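Subject: Re: [brultgate-home] Paper tissues or cloth handkerchiefs for the winter?

Hello to all,

I have read this list for two winters and I write very little, so please excuse me if I answer too long. The question from last Wednesday is one I have thought about for some time.

> We are a household of five and every December we go through
> boxes and boxes of tissues. My sister says I should sew cloth
> handkerchiefs from old sheets and stop buying paper. I like the
> idea but I am afraid of the laundry, and also I am not sure it
> is clean when somebody is really sick. Has anyone on the list
> done it for a full winter? What size do you cut? And do you
> still keep paper in the house? I have one cotton sheet from
> Flatell, quite thin now, and a sewing machine that works when
> it wants to.

I did it for one full winter, and then for a second winter in a different way. I will tell you both, because the first was not a success.

In the first year I was very strict. I cut a double sheet into squares, I hemmed all of them by machine, and I gave away the paper tissues that were left. I had 36 handkerchiefs when I finished. For normal days it was enough. Then in the same week two of us caught a heavy cold, and on the third evening the drawer was empty and everything was hanging over the bathtub. In our apartment cotton dries slowly in winter. I ironed damp handkerchiefs at 11 at night and I was not in a good mood.

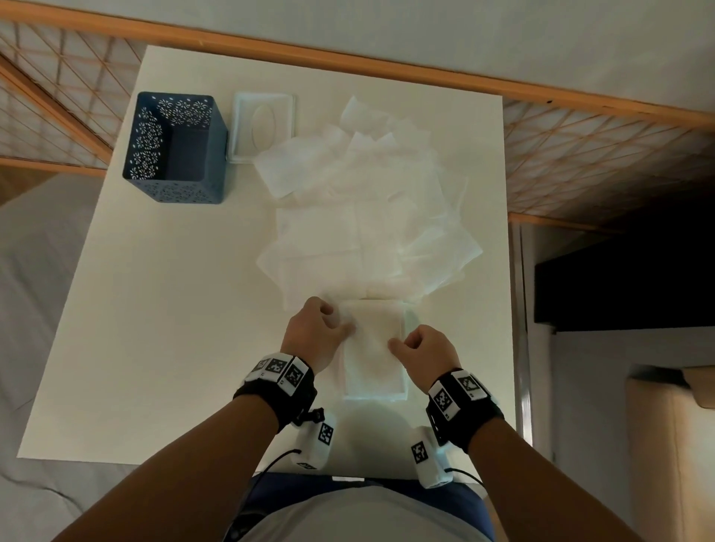
The size you cut is more important than I believed at first. My first squares were too big, 36 centimeters on each side, like the ones my grandfather carried. They are elegant but they make a thick lump in the pocket, and you use one corner and then the whole cloth must be washed. Before I cut the second sheet I opened a lot of ordinary tissues and spread them out on a white table, one over another in a big pile, to understand what we are really used to in the hand. It was a useful thing to do. I made the new ones much smaller and my family uses them with less complaining. Keep a little extra for the hem, and wash the sheet before you cut. If it is old it has already shrunk as much as it will, but you will also see where the cloth is too weak.

About the hem — you can skip it if your machine is difficult. I have some squares cut with zigzag scissors and no hem at all. They lose threads in the first washes and after that they are quiet. The hemmed ones are nicer for guests, but the hem is hard on a sore nose. For the children I would leave them without.

A thin sheet is good, do not worry. Thin cotton is softer and dries faster. I also bought a piece of new flannel from Tapia, and I regret it a little. It was soft in the shop but it did not take up water well until it was washed many times.

Now the laundry. I keep a small bag on a hook behind the bathroom door and everything goes in there. It is washed with the towels, at 60 degrees Celsius (140 Fahrenheit for those who use it). I do not use fabric softener, it makes the cotton repel water. I stopped ironing after that bad night. Folding is enough, and I fold them while I listen to the radio, 15 minutes for one full load.

And about sickness, I am not a doctor, so please take this only as the habit of my house. When somebody has a real cold or a flu, we use paper, and it goes in the trash at once. When it is only a nose running from the cold air, or allergies in spring, we use cloth. I keep paper for visitors too. Not every person wants to blow the nose in a cloth that belongs to another family, and I understand them.

With this mixed way I now have 53 cloths in use, from two sheets and the flannel, and we buy much less paper than before. For five persons I think you will want more than I have, but you can start with your one sheet and see.

One question from me also. Has somebody tried the Brondier laundry soap, the one in a block? My whites are becoming gray and I do not want to use bleach on cloth that goes near the face. If it must be ordered by mail, please write me what the shipping costs.

With kind regards from a cold kitchen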